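Budgeting for the second arm (and everything that plugs into it)

Posted 18/11/2018

So I finally sat down with the spreadsheet last night, the one I've been avoiding since October, and tried to work out what it would really cost to put a second arm on the bench. If you've been reading along you'll know the first one has been running at the back of the Stostby shop for a while now, sorting small parts into trays, and it's been great! Slow, but great. The trouble with one arm that works is that you start seeing jobs for two everywhere you look.

My first mistake was starting with the arm. It's the fun bit, I know. I had three browser tabs open and was comparing reach charts before I'd even written down what the thing was supposed to pick up. A friend in the trade told me to budget from the fingertips backward, and I rolled my eyes at that and then did exactly what they said.

Fingers first, then. I've been doing all of this in simulation, which costs me nothing except electricity and sleep. I tried the long straight fingers, the chunky black ones, wide open over a bare bit of table, to see how much room they take up before there's any part involved at all. 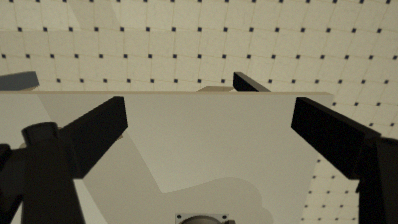 Fingers open over the simulated tabletop, nothing between them yet.

They take up a lot of room! On the data sheet you get a nice stroke figure, and you think, fine, that's the size of my gripper. Then there's all the linkage behind the fingers, which sticks out to the sides as well, and it has to clear your bins and your fences and whatever you left on the bench. I had pencilled in trays 40 mm apart. I have now erased that and I'm going to widen the whole layout, so there goes the table I already own, and a new table goes on the list.

That's how this budget has gone, by the way. Every line drags another one in behind it.

I asked two places for quotes. Arnavia came back quickly with a package price, gripper and controller together, and a very glossy PDF. Szewczyk took longer but split everything out line by line, cables and adapter plate included, and I could see what I was paying for. The gripper alone was a little cheaper from Arnavia. Once I added the plate and the cable to their quote (extra, both of them, in small type on the last page) it wasn't cheaper any more. Ask for the plate price. Please, ask for the plate price.

My ceiling for the whole project is $4000, not counting the arm itself, which I'm hoping to pick up used. Out of that I've set aside $300 for spare fingers and pads. It felt like a silly amount for bits of black bar until I remembered how many times I've driven the first gripper into the bench. It's more than once. It's enough that I have a drawer.

I've also put in 60 hours of my own time, at zero dollars an hour, and my accountant side hates that. But if I leave it off the sheet I'll forget it exists and promise somebody a start date I can't keep. Last time the wiring took one evening and the programming ate most of a month.

The other thing I nearly left out is lighting. I'd been treating the simulator's shadows as decoration, and then I started thinking about running a camera over a pale table with big soft dark shapes lying across it. A gray part in there could be a real pain to find. I went back to the same setup to look at it again with that in mind, and a decent diffuse light has now gone in as its own line. 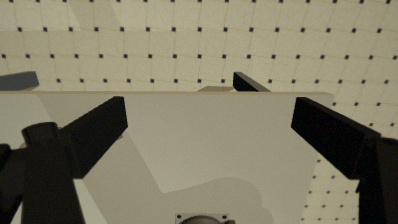
What I'm buying first

The table, then the gripper with its plate and cable from Szewczyk, then the light. I can get all of that settled while I keep hunting for the arm. Sullness has a used equipment sale coming up, and I've got my name down for the list. If the right arm shows up there I'll want cash ready, so the light might have to wait a month.

The safety fence I haven't priced at all. I measured for it with the old table, so those numbers are no use now, and I need to redo them once I know how wide the new bench will be. If you've fenced off a small cell in a shared shop, leave me a comment with what you used and what you paid, including shipping!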